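Sweetness Without Sugar: Replacing White Sugar with Date Paste in a Steamed Cake

Project report, Food and Nutrition course, second year
Group members: Yaqin Feng, Deming Qin, Mingxuan Tang
Supervisor: Alvar Strömberg

1. Why we chose this topic

In our course we learned that many people want to eat less white sugar but do not want to give up sweet food. Mingxuan's grandmother makes a steamed cake with dried fruit inside, and she uses much less sugar than the recipes in books. This gave us the idea for the project. We wanted to know if date paste can take the place of white sugar in a simple steamed cake, and if other students would still like to eat it.

Our question was: how much of the sugar can be replaced before people notice that the cake is different, and before they like it less?

2. Background

Dried dates contain a lot of natural sugar, so it is not correct to say that a cake with dates is free of sugar. We must be careful with this point, because in our first draft we wrote it wrongly and our supervisor corrected us. The difference is that dates also bring fiber and water into the dough, and they have their own taste. White sugar gives only sweetness, but it also helps the cake to stay soft and light. When we take it away, the texture changes too.

There are many kinds of dates, and the names can be confusing. In English the word "date" is used for the fruit of the date palm, and the Chinese red date, or jujube, is a different plant. The two fruits have different skin and different flavor. For a paste, the important things are how thick the skin is and how easily the stone comes out. Old fruit is harder and needs a longer time in water.

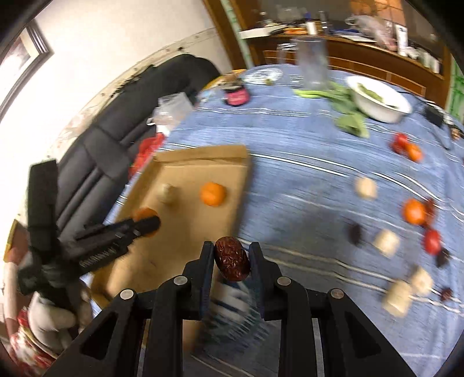 The soaking time was the first thing we had to decide. We tried one hour and three hours in warm water. After one hour the skin was still tough, and small pieces of it stayed in the paste. After three hours the paste was smooth, so we used this time for all the later cakes. We removed the stones by hand after soaking, and pressed the fruit through a sieve with a wooden spoon. It is slow work. Deming suggested a blender, but the blender made the color darker and the paste more sticky.

3. Method

We made three cakes from the same basic dough of flour, yeast, water and a little oil. Cake A had 125 grams of white sugar. In cake B we replaced half of the sugar with paste. In cake C we used only paste. Because the paste contains water, we added less water to cakes B and C. We found the right amount by feeling the dough, and this is a weak point in our method.

Every cake was steamed for 40 minutes in the same pot and then cooled under a cloth. The tasting took place in the student kitchen in Kullthorpe in March. Our tasters were students from other courses. Chunhua Meng from the parallel group gave out the samples, so that we could not influence the tasters with our faces. The samples were marked with symbols, and each taster drank water between them. They gave points from one to six for sweetness, softness and general liking.

4. Results

Cake B received the best points for general liking, which surprised us. Several tasters wrote that it had "more taste" or was "like caramel". Cake A was the softest. Cake C was heavy and a little wet in the middle, and its points for softness were low, but a few tasters preferred it to the other two.

For sweetness, A and B were very close. Most tasters did not notice that half of the sugar was missing. The color was easy to see, however, and it is possible that people expected a richer taste from the brown cake.

5. Problems and what we would change

Our biggest problem was the water. Next time we would dry the paste in a pan first and weigh it before and after. We would also ask the tasters to close their eyes, or use a colored lamp, so that the color could not help them to guess.

The price should also be studied. Date paste costs more than sugar, and it takes much longer to prepare. For a family this is maybe not so important, but for the school canteen it is. Mingxuan has asked the canteen if we may make a larger cake B there after the spring exams, and we are waiting for the answer.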